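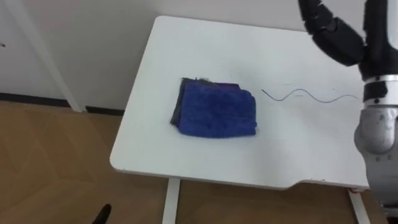
One reader from the Firen site wrote in to say that the old list had them checking the eyewash bottles but never the date on them, and that theirs had run out the July before. The date is now item 4. Other comments that came in are given under the items they belong to.

Cleaning store and wash-down area: monthly check
Last updated: 6 April 2025

Applies to Grekby, Dalsgaard and Firen. Skander has its own list until the new store is fitted out.

1. Door and lock
Closes by itself, locks, key back on the hook.
Comment: Grekby closer is slow in cold weather. Adjusted, check again next month.

2. Floor and drain
No standing water, grating in place, no hoses left across the doorway.
Comment: Dalsgaard grating rocks when stepped on. Reported. Cone to stay there until it is fixed.

3. Shelving
Heavy containers on the bottom shelf. Nothing over 20 kg above knee height. Shelf fixings tight by hand.
Comment: passed at all three. Firen has one bent bracket, still firm.

4. Eyewash
Two bottles on the wall, seals unbroken, date readable and not passed. Write the date in the box. A tick is not enough.
Comment: Firen replaced both. Grekby has one bottle with a smudged label, treat as out of date and order another.

5. Chemicals
Every container labelled, including spray bottles filled on site. Acid descaler and bleach on separate shelves, with separate drip trays. Data sheets in the folder by the door.
Comment: unlabelled spray bottle found at Dalsgaard, emptied and thrown away. Folder at Grekby is missing the sheet for the floor stripper.

6. Drip trays
Clean, no cracks. The large tray must hold 200 litres.
Comment: passed.

7. Cloths and mops
Colours kept apart as on the wall chart. Used cloths in the lidded bin, emptied at the end of each shift. Oily cloths go in the metal bin only.
Comment: metal bin lid at Firen does not sit flat. Swap it with the spare from Skander.

8. Electrical
Leads and plugs undamaged, test labels in date, socket covers shut. Floor machine unplugged when stored.
Comment: scrubber lead at Grekby has tape on it. Taken out of use. Tape is not a repair.

9. Ventilation
Fan runs with the light. Nothing stacked within 300 mm of the grille.
Comment: boxes moved at Dalsgaard, same as last time.

10. Gloves and goggles
All sizes in stock, goggles not scratched.
Comment: no small gloves at Firen.

Send the sheet in even if every item passed. Open items are carried over to the next one.

This site uses cookies to remember your settings. Accept all / Manage choices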